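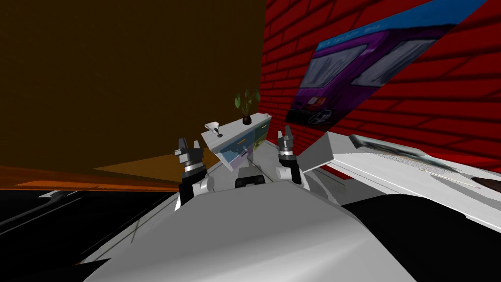 Tres semanas llevábamos ya con la misma cocina-comedor-lo-que-fuera, y yo soñaba con ella. De verdad, soñaba con la pared de ladrillo y con el póster de la furgoneta morada, que nadie sabía quién había metido en la simulación y que a esas alturas era casi de la familia. Nga Đoàn le tenía cariño. Decía que cuando acabáramos el curso se compraría una igual y se iría a vivir al monte (no tenía carné, pero bueno).

El club se llamaba Zuvetti, por una marca de helados que ya no existe, y nos reuníamos en el aula del fondo del instituto de Sorkwood, la que huele a radiador. Éramos cuatro y la profe. Competíamos contra Floststead, que eran como veinte, llevaban sudadera a juego y ganaban todos los años.

La prueba consistía en programar el robot dentro del simulador para que se acercara a un mueble, cogiera un objeto y lo dejara en otro sitio sin cargarse nada. Sobre el papel, una tontería. Te daban 1.000 puntos y te los iban quitando: por golpear, por tardar, por soltar la pieza desde demasiado arriba. A nosotros nos había tocado la cosita blanca que estaba en el extremo del aparador, que para mí era una copa y para Tài Hầu una salsera, y os juro que esa discusión nos costó una tarde entera.

—Si es una copa se coge por el pie —decía yo.

—Si es una salsera te quedas sin comer —decía Tài, que no sé ni lo que quería decir, pero lo decía muy serio.

Yo me encargaba del brazo izquierdo. Ayuba Alhassan, del derecho, y como el derecho no hacía falta para casi nada, Ayuba se dedicaba a ponerle nombre a todo. Al robot lo llamó Kiều, por un poema que le había contado Nga, y a partir de ahí ya no hubo manera de decir «el robot». «Kiều está de morros.» «Kiều se ha vuelto a comer la planta.» Porque la planta, ay, la planta. Una maceta granate con unas pocas hojas, lo más inofensivo del mundo, y la tirábamos siempre. Cuarenta puntos menos cada vez. Yo acercaba la pinza con todo el mimo, abría los dedos y, no sé cómo, el codo se iba por su cuenta y adiós maceta.

La profe, Yevdokiia Skoryk, miraba desde atrás con su termo. No era de dar pistas. Una vez le pregunté directamente qué estaba haciendo mal y me contestó que probara a coger mi propia botella de agua sin mover el hombro. Estuve un rato largo haciéndolo, como una idiota, delante de todos. Tiré el estuche de Nga. Luego tiré la botella.

Y entonces lo vi, o más bien lo noté en el brazo: el codo se me abría hacia fuera porque estaba demasiado cerca de la mesa. Me sobraba brazo por todas partes. Eché la silla hacia atrás y la cogí a la primera.

Así que hicimos retroceder a Kiều un poco antes de levantar las pinzas. Un número cambiado, uno solo, en una línea que había escrito yo el primer día y que no había vuelto a mirar. ¡Tres semanas! Ayuba se reía tanto que se tuvo que sentar en el suelo.

La final fue el 5 de noviembre. Teníamos 60 segundos por intento y yo no respiré en ninguno. La pinza bajó, cerró los dedos, levantó la copa (la copa, Tài) y pasó al lado de la maceta sin rozarla. La dejó con un golpecito de nada en la mesa blanca. 966 puntos.

Floststead sacó 7 más.

Me habría gustado contaros otra cosa. Su capitán, Phong Đàm, vino luego a darnos la mano uno por uno, con la sudadera y todo, y cuando llegó a mí bajó la voz.

—Oye, una pregunta. ¿Vosotros también tirabais la planta?

—Todos los días —le dije.

—Nosotros desde febrero —dijo, y se sentó a mi lado a ver cómo desmontaban la pantalla.

Tài, detrás, ya le estaba preguntando a otro de Floststead si aquello no era una salsera.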